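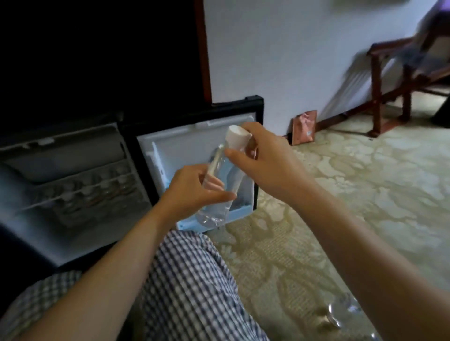 Tips > Kitchen > Fridges and Bottles > Stuck Caps

Last updated 2023-04-28

Getting a grip on bottle caps (what the robot people found out)

I've been collecting kitchen tips for this page for years, and I never expected to get one out of a robotics paper, but my nephew sent me the Fairweather study back in March and I read the whole thing over two pots of tea! The idea was to teach a two-armed robot to open water bottles by letting it learn from recordings of people doing the same job at home, seen from the wearer's own point of view.

They had 109 recordings to learn from, and the first lot of training went rather poorly. The robot took hold of the bottle up near the neck, squeezed, and turned the whole thing along with the cap (I have done precisely this with a jar of beetroot). So they went back and marked, in every recording, what the holding hand was doing as well as the turning hand. After that the robot opened 81 bottles out of every hundred it tried, up from 26, which I think is a lovely improvement for such a humble change.

What you can borrow for your own kitchen:

Put your holding hand around the middle of the bottle or a little lower, fingers wrapped well round. Thin plastic gives near the top and you'll wear your water.

Pinch the cap between thumb and fingers. A full fist covers the ribs and slides off.

Get the holding hand settled before the other one begins to turn. The robot did much better with a short pause there, and so does my mum, whose wrists aren't what they were.

Sit down for it if you can, with the bottle over your lap.

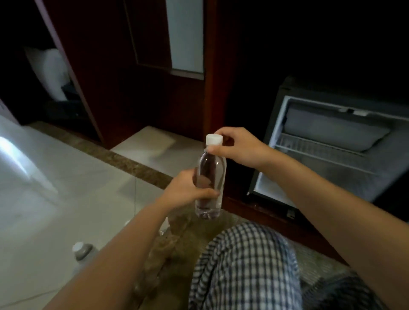

Elsie Grimshaw wrote in to say she'd tried the low grip on her soda water and it worked a treat, but she wants to know whether the robot ever had to manage a cap straight from the fridge with damp fingers. Not in this study, Elsie, as far as I could find. For damp caps I still swear by a wide rubber band.

Related tips
Jar lids and the warm spoon trick
Defrosting a bar fridge without flooding the carpet
Rubber bands worth keeping
What to do with odd caps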